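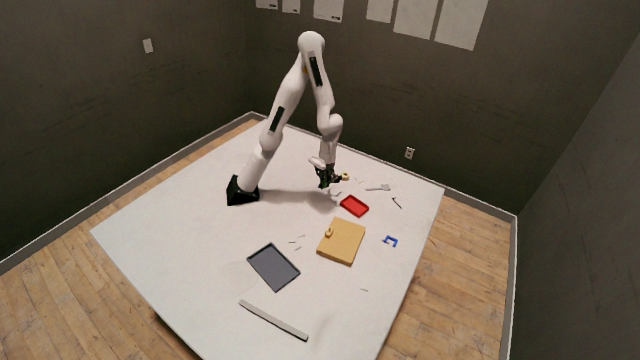

2 min read

Section 4: Placing and starting your Greson dehumidifier

The box says it works "anywhere in the home". Take that with a grain of salt and spend a few minutes on where it goes.

1. Stand the unit upright for two hours before plugging it in. If the courier had it on its side, leave it overnight.

2. Pick a spot on a hard, level floor. Thick carpet blocks the lower intake on this model, whatever the brochure shows.

3. Keep 100 mm clear on all sides. Tredard, who sell the wall bracket, claim half that is plenty. We tried it and the motor got noticeably louder. 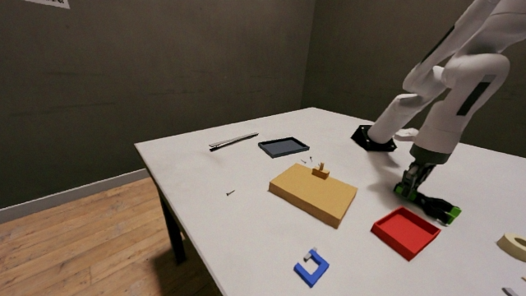 4. Shut the windows and any outside door. A dehumidifier in a draughty room is trying to dry the whole street.

5. Push the water tank in until it clicks. The "tank full" light comes on if it's even slightly crooked - pull it out and start again.

Note: Furniture pushed hard against an outside wall can grow mould behind it with the unit running all day. Pull it forward a little and check the wall now and then. 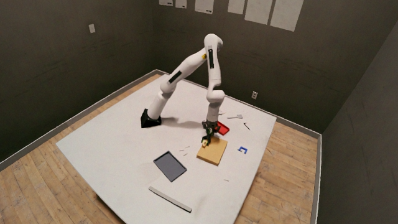
Fig. 3. Table in the corner of a room, dark wall behind.

6. Set the target to 55 per cent. Lower settings mostly add to the power bill. Ignore the Auto mode for the first week, as it seems to chase its own readings.

7. If the display starts above 80 per cent, expect roughly a day before it settles. We wouldn't trust the display too far either. Tuấn Hồ tested three units last December with a separate Fesico gauge, and no two agreed.

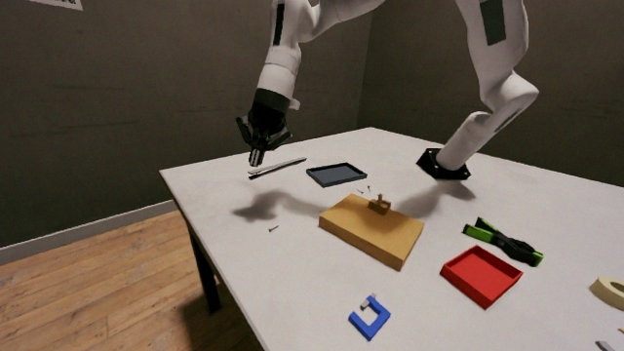 8. Empty the tank each morning, or fit the drain hose. The hose must run downhill the whole way, with no loops.

CAUTION: Don't use an extension lead or a power board. Don't cover the top vent or dry shoes on it.

CAUTION: Above 27 degrees the warm air coming out can make a small room unpleasant. Move pets and houseplants first.

Filter: rinse it every two weeks. The "lifetime" filter sold separately by Siddiqui still needs rinsing, so we can't see what you'd be paying for.

Last revised 2026-01-04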